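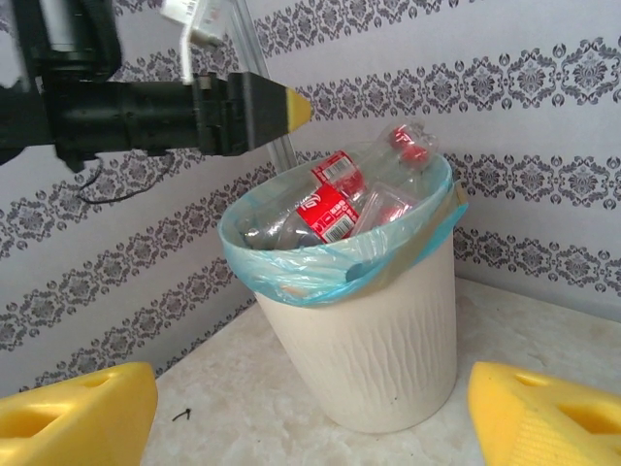
A white wastebasket against the wall.

Trerton tenants' group questions "zero waste" claim for office bins

2022-03-02

The Trerton Workspace Tenants' Group has today asked Clegg, the managing agent for the Plosuvberg building, to show its workings after a newsletter told tenants that the site now sends "next to nothing" to landfill.

The claim rests on a recycling scheme called Lidance, brought in last July. Tenants pay an extra £6 a month per desk for it. The building has 817 desks, so the sums are not small.

The group has asked three times for the weights of general waste collected before and after the scheme began. It has been sent a leaflet, a poster and an invitation to a breakfast talk.

"I would love this to be true," said Elsie Haworth, who chairs the group. "But a new sticker on a bin tells you nothing about where the bag ends up. If the figures are good, why has no one outside Clegg seen them?"

The newsletter also says that 30 per cent of tenants took part in a survey and that "most" were happy with Lidance. The questions have not been published – nor has the number who said yes.

Maureen Furnival, who rents a studio on the second floor, said: "We were told to rinse our yoghurt pots, and we do. I'd just like to see one weighbridge ticket."

The group is asking Clegg to publish monthly collection weights, name the plant that sorts the waste and pause the desk charge until both are done. A petition will be handed in once it reaches 1,000 names from tenants and neighbours.

Notes to editors
Elsie Haworth is available for interview. Copies of the group's letters to Clegg can be sent on request.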